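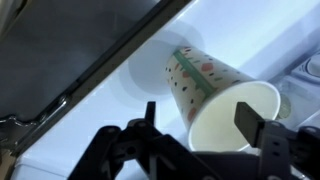
Gedine is the student manipulation project of the Toom robotics club. Members teach one arm to do kitchen tasks by driving it through them and then training a policy on the recordings. Most beginners start with cup handling. A printed paper cup with a teal-green stripe and salmon-red dots, tipped on its side in the gripper, is a typical view from the wrist camera. The stripe runs along the side of the cup from near the base toward the rim, so the cup's tilt can be read from it when labeling. The answers below cover what new members usually ask.

Search this site Search Go

Gedine FAQ
4/16/22, by Hui-mei Chien

Do I need to know how to program?

No, not for driving. Labeling and training use Python, and the training group expects you to be able to read a short script and change its settings. Driving is taught in 2 sessions.

How many demonstrations does a task need?

We record 80 per task before the first training run. The current set holds 386, of which 41 are marked as failed grasps. Do not delete failed grasps. Mark them and write one line on what went wrong.

Why is so much of the work done at the refrigerator?

The door is the difficult part. With the right-hand door open, the tall jar and the green tea bottle are on the door side, and the arm has to come in between that side and the left door. A path that is safe for the shelves can still bring the forearm into the door. Plan the approach from the wrist backward and check the elbow last. 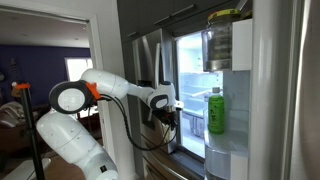
What should I check before I move the arm?

Check the cable first. It hangs in a loop from the elbow to the gripper and needs enough slack for the full turn of the wrist. Then confirm that the stop button is within reach and that the log is running in Plurkis, our recording tool. Start at low speed.

Can I work on the gripper hardware?

Yes, after one term of driving. Finger changes are logged under Drornon, the hardware branch. A change of finger pad means that earlier recordings are kept in a separate set.

Is the elbow checked for every approach?

It is checked for every new approach and again whenever the arm base has been moved.

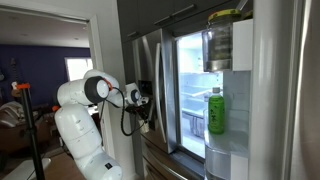 Darmawan Pangaribuan disagrees with checking the elbow last and would set it first, on the grounds that a bad elbow position makes every wrist plan useless. Both orders are accepted in the log. State which one you used.

When can I join?

New drivers are taken in November. Labelers can start in any week.

Contact the club | Copyright Toom Robotics Club | Back to top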